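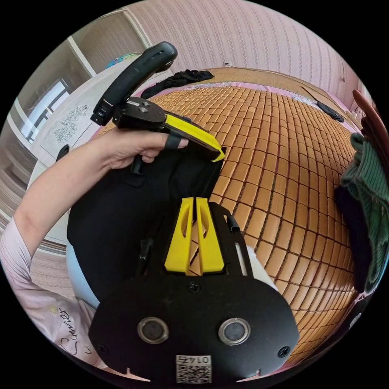
Figure 3. Two hand-held grippers at the bed in the Wenton home, one of them held in the left hand.

4.2 Demonstration during the open day

The second part of the study was carried out on a Saturday in February, when the Wenton home was opened to visitors of the Shemweta project. The aim was to learn how people without technical training understand the recording of household work, and which questions they ask before they would accept such recording in their own home. In total 16 visitors took part. They came in small groups, and each group stayed until its own discussion was finished.

The demonstration was given in the bedroom, with clothes on and beside the bed as the material. We had considered the kitchen first, but in the pilot visit the visitors asked mostly about knives and hot water, and the questions about the recording itself came too late. With clothes the conversation was calmer. The demonstrator worked with hand-held grippers and spoke as little as possible during the handling, so that the visitors could form their own opinion before they heard ours.

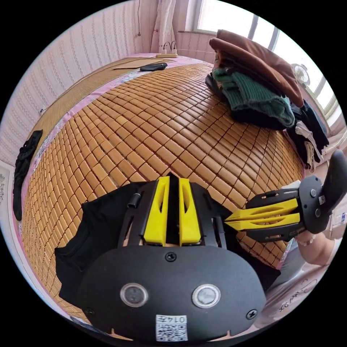
Each group first watched the handling of garments for 200 seconds. After this the demonstrator stopped and the visitors were invited to say what they thought the devices had recorded. Their answers were written down by a second member of the team, who did not correct them. Only when every visitor had spoken did we show the recording on a screen in the next room, using the Vunix viewer.

The most frequent wrong idea was that the gripper records only the garment. Seven visitors said so in nearly the same words. When they saw the recording, they noticed that the room is also there: the wall, the window, the furniture. Two of them asked at once whether the recording could be deleted. We had prepared a written answer to this question, but it was too long, and for the later groups we gave a shorter one.

A different point was raised by the older visitors. They wanted to know why a person should hold the gripper at all, if the purpose is a robot that folds alone. Our explanation, that the robot learns from the movements of the person, was accepted by most of them. One visitor remained doubtful and said that she folds a sweater differently each time, depending on the drawer.
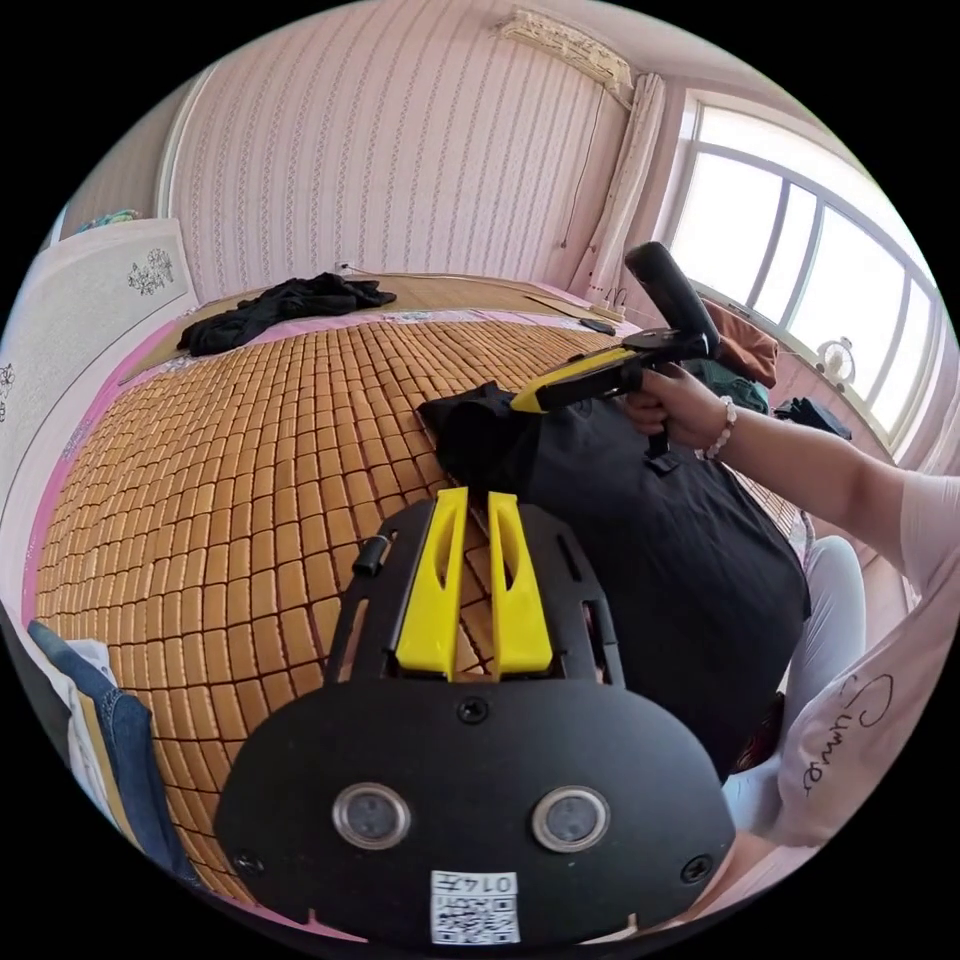
This remark was useful for us. In our earlier collection the demonstrators followed a fixed order of folds, and the 2000 recordings in the Cireck set therefore show little variation for the same kind of garment. After the open day we changed the instruction. The demonstrator is now free to choose the order, and only the final shape is given.

Visitors who wished to try were allowed to hold a gripper themselves after the discussion. We did not keep these trials as data. They were too short, and the consent form covered only the demonstrator. We nevertheless made notes about the comments. Several persons looked at their hand instead of the tips of the fingers, and they closed the gripper too early. Thick knitted clothes were judged easier to take than thin shirts, which agrees with what our demonstrators report.

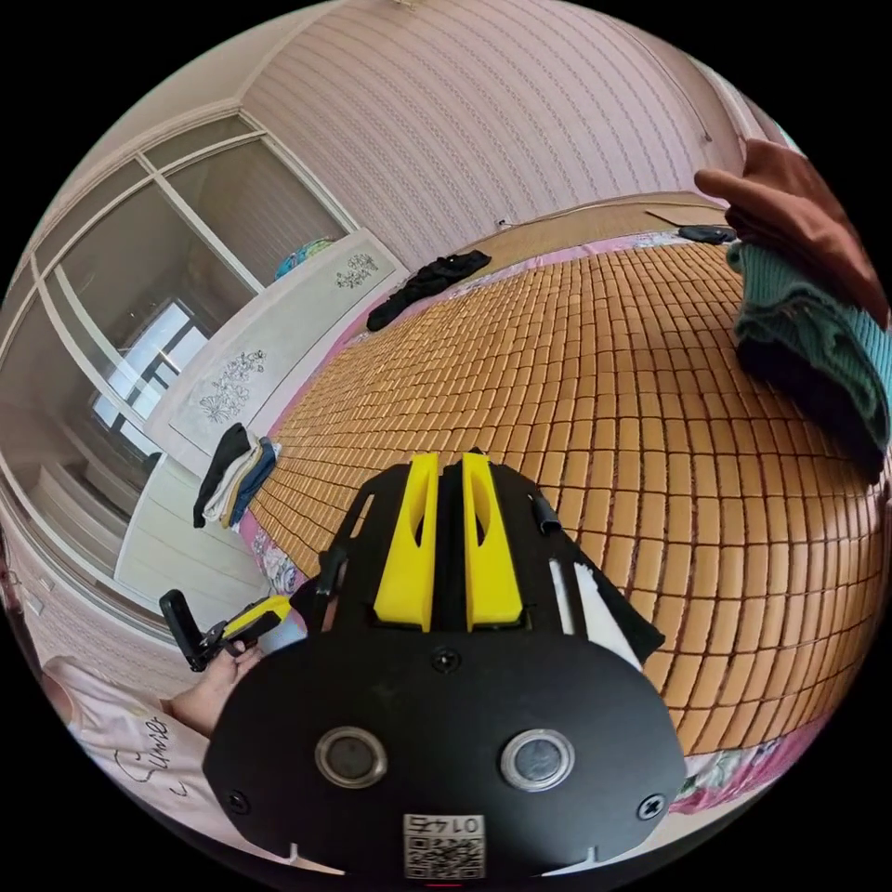 Figure 4. Gripper facing the mat, with a folded teal knitted garment at the right edge of the bed.

The layout of the home had an influence on the discussion that we did not plan. The space beside the bed is narrow, and visitors who stood near the door followed the work less well. Their answers are shorter in our notes. For this reason we do not compare the groups with each other, and we report the answers only for all visitors together in Section 5.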